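A Saturday at Kistetti, Where They Are Teaching an Arm to Pick Up the Laundry

Posted under: Visits, Workshops

I have been to enough open days to know the order of things. There is a table with stickers on it, there is a demo that ran fine last night, and there is coffee. Kistetti, the shared workshop behind the old tile yard, had all of it on 2 March 2019, and the coffee was good. I went for one project, which its builders call Dudás, and I went expecting to be unimpressed. I came home with mixed feelings and a splinter.

Getting in

The entrance is through the wood shop, so you walk past two table saws before anyone says hello. Fanni Szalai was on the door. She signed me in, gave me safety glasses and pointed me up a steel staircase to the electronics floor. Membership is 34 a month in euros, paid up front, and that covers everything but the laser cutter. I asked how many members use the upstairs rooms. She said "enough," and I let it go.

Upstairs is one long room with benches down both sides. The left side is radios and amplifiers, and two men there were having a quiet argument about a transformer that I would have liked to stay for. The right side belongs mostly to the Dudás group: a desk, a rack of power supplies, shelves of printed parts in ice cream tubs, and a bench for the arm.

What Dudás is supposed to be

The pitch goes like this. Dorian Arnaud and Jenő Kozma want a home-built arm that can take cloth from a pile and put it somewhere else. They are not promising folding, and I give them credit for that, having seen folding promised many times. They want picking up and putting down, with towels, shirts and bags, using parts a patient person could order and bolt together on a kitchen table.

The parts list came to 330 euros last October. I asked what it comes to now. Jenő laughed and Dorian looked at his shoes. The motors have been changed once and the wrist twice, and the first gripper is in a drawer. I asked for a current total and was told it depends on whether you count the things that broke. I do count the things that broke. If I build one, I will break them too.

The control software is called Flullura and Jenő wrote most of it. It has a window with sliders, a window with the camera view, and a third window that he kept minimizing. The install instructions are on a wiki, and I read them on the train home. Step six assumes you did something in step two that step two doesn't mention. I've written to him about it.

Why cloth

Cloth is a fair choice of problem. A wooden block has a top and sides and stays the shape it was. A towel has whatever shape you left it in, and the minute you pinch it, it has another one. Anyone who has tried to get a fitted sheet out of a dryer knows this.

What I doubt is that a cheap arm is the right tool for it. Dorian's answer was that people said that about cheap 3D printers. I have heard this answer at every open day since about the time of cheap 3D printers. Some cheap things got good and plenty stayed in the closet, and the comparison tells you nothing about which kind you are looking at.

The bench session

Máté Szénási runs the tests. He is the one I would trust with my money, mostly on account of his notebook, which is paper, and has failures written in it. He let me read a few pages. They had logged 273 pick attempts with the present fingers by the morning of my visit. I asked how many had gone right, and he turned the notebook around so I could see the marks for myself. Under "towel, flat on table" the page was ugly. Under "heap" it was a good deal better. That makes sense, as a heap gives the fingers something to close on.

My complaint is what gets called a success. In their log, a pick counts if the cloth is off the table when the arm stops. It can hang by a corner and still count. Máté agreed that this is generous. He would like a second column for whether it stays up on the way to the basket, and he says he'll add one. I'd have started with that column.

They have the usual trouble with lighting, too. Dark cloth is hard for a small camera. Dorian showed me the view from the wrist, where the fingers and the fabric are both so dark that I had to lean in to sort out which was which, though the outline against the pale background was clear enough. The linkage is plain to follow at that range: two flat plates with holes along them, meeting at an upright bar, with a bright bolt head on either side. I liked the look of it. It's the kind of mechanism you could repair with one wrench and no manual.
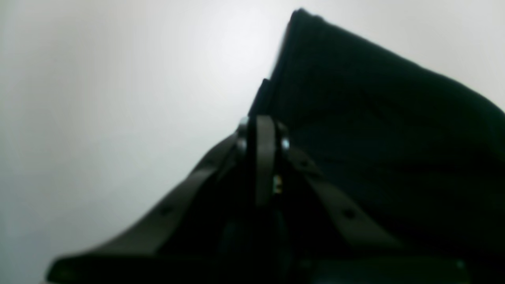 Questions I asked and what I got

Can a beginner build it? Dorian said yes. Jenő said yes, with help. Máté said he wouldn't start there. I put these in the order they were given and I believe the last one.

How long does it take? Andor Magyar, who joined last and built the second copy from the wiki alone, told me it took him 4 weekends and one very late Tuesday. He is an electrician by trade and owns a good crimping tool. I own a bad one. Double it for me.

Is it safe around kids? There is a stop button. It is big and red and it was on the far side of the bench from the person running the arm. I mentioned this. Fanni, who had come up by then to herd us toward lunch, moved it over herself and said it should have a bracket. It should.

Will they sell kits? This got the most careful answer of the day. A parts shop called Rerport has offered to bag up the hardware, fingers and bolts and plates, and sell it by the set. No price was given. Jenő is keen, Máté wants the wiki fixed first. I'm with Máté again, and would add that nobody should sell a kit whose wrist has changed twice since the fall.

The rest of the building

I had an hour left and used it badly. The laser cutter had a line. The sewing room was open and had an industrial machine I was allowed to try, and I made a very straight seam in a piece of canvas at a speed that frightened me. The splinter came from the wood shop handrail on the way out.

Lunch was bean soup in paper bowls. You had to eat it standing, as the chairs were all upstairs for the afternoon talk, which I skipped.

Would I go back

To the workshop, yes. It's clean, the people tell you where things are, and 34 a month is fair if you go more than twice. Parking is poor. Take the train and walk the ten minutes along the canal side, not the road side, where the sidewalk gives out.

To Dudás, I'd say wait. The gripper is a tidy bit of work and the notebook is better kept than most. But the price is a moving target, the wiki skips a step, and the score sheet is too kind. If Máté gets his second column and the flat towel numbers come up, I'll take another look and bring one of my own towels, an old thin one with a hole in it that has defeated better machines, including my washer.

Open hours are on the door and on the Kistetti notice page. Ask for Fanni if you want the tour, and wear closed shoes, or she will send you home.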